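Section 4: Teaching the cell a plug-up task

Read Section 3 first. If you skipped it, the Durnent cell will find a way to let you know.

This section is for line staff at the Kirkley plant who used to plug in test units by hand and will now be supervising a machine that does it. Your job title has not changed. Your job has, a bit, and the notes below try to be straight about which bits.

Before you start

You need an operator login for Starar, the rehearsal software, and a work order with the Kereama plug profile attached. You do not need safety glasses for steps 1 to 6, which happen at a desk. You will need them for step 7, along with the patience you had when you trained the last summer temp.

4.1 Rehearse in the simulator

1. Log in to Starar and open the work order.

2. Choose Plug, Two-Prong from the parts list. Do not choose Plug, Two-Prong (Old). It is there for sentimental reasons.

3. Select the wrist view. This is the view the cell steers by, so it is the one worth learning to read.

4. Check that both prongs are in view, with a clear gap between them, and that you can see a gripper finger on each side of the plug. 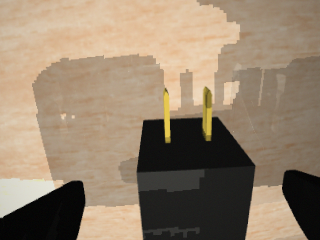
Figure 4-1. Wrist view in Starar, two-prong plug.

Note: The simulator draws hard, blocky shadows across the wood. They are shadows. Do not log them as surface damage. We received a number of these reports in April and have now read all of them.

5. Set the number of rehearsal runs to 300. The box will accept 400, and you will get the same report later in the day.

6. Press Run. You may leave the desk. People who used to do this job by hand tend to stay and watch the first few, and there is no rule against it.

Caution: A good score in rehearsal is a score in rehearsal. The simulated plug has never been dropped or chewed by a pallet truck. Yours may have been. Always complete 4.2 before releasing the task to the line.

4.2 Try it on the real cell

7. Put on your glasses, close the guard door and turn the mode key to Slow.

8. Load 8 test units in the tray and press Start. Keep a hand near the stop button. Near means you can reach it without getting up.

9. If a plug stalls at the socket, let the cell back off and try again. It is allowed 2 tries per unit. After that it stops, turns on the amber light and waits for a person, who is you.

10. Clear the unit, enter a reason code, and press Resume. Code 99 (Other) is limited to one use per shift. This limit was introduced by Marlene Weidemann in Process Engineering after she reviewed a month in which everything was Other.

Caution: Never reach past the guard to give a plug a helpful nudge. You have the better hands for it, and the cell does not know they are there.

4.3 What this changes for you

Plug-up no longer counts toward your hourly piece rate. Clearing stops, entering codes and running rehearsals are paid as set-up time, on the set-up line of your timesheet. If your timesheet has no set-up line, you have the old form.

Wrist-strain rotation is suspended for this station only. All other stations rotate as before, including the one with the bad stool.

You may be asked to show a technician how you seat a stubborn plug by feel. Please do, and book the time. Some of what you know never made it into the old work instructions, which said "insert plug."

Sore points, wrong steps and missing codes go to Process Engineering on the yellow form. Section 5 covers changing the gripper fingers.

Revised 7/10/26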